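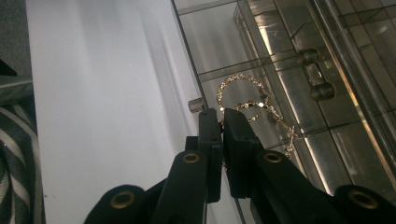

Handling rules for the small-items part of the Dovari set are kept in this file, and every contributor follows them before an episode is accepted. Jewelry is the hardest group we allow. A fine chain is gripped low, at a section that both fingertips can reach, the way the tips are placed at the lower part of the gold necklace in the clear organizer, with the loop above them and the cross pendant lying off to the right. Do not grip a pendant or a clasp. Do not pull if the chain catches on a divider.

Contents
360 episodes, recorded with 4 hand-held grippers at 6 homes. 53 episodes involve chains or bracelets.

Before recording
Get the owner's written consent for each item.
Wipe the finger pads with a dry cloth.
Check the pivots for play.
Leave the room as it is. Clear plastic, glare and nearby fabric are all allowed.

During recording
Close slowly and stop at first contact.
Keep the fingertips in view.
If an item drops, finish the episode and label it "drop". Do not delete it.

Not allowed
Faces, mail, medicine labels, engraved names.

Review
Each episode is checked by one person who did not record it. Disputed labels go to Selma Todorova at Wirnetti. Changes to these rules go to Kazimír Kuruc.

Last revised 28/12/2020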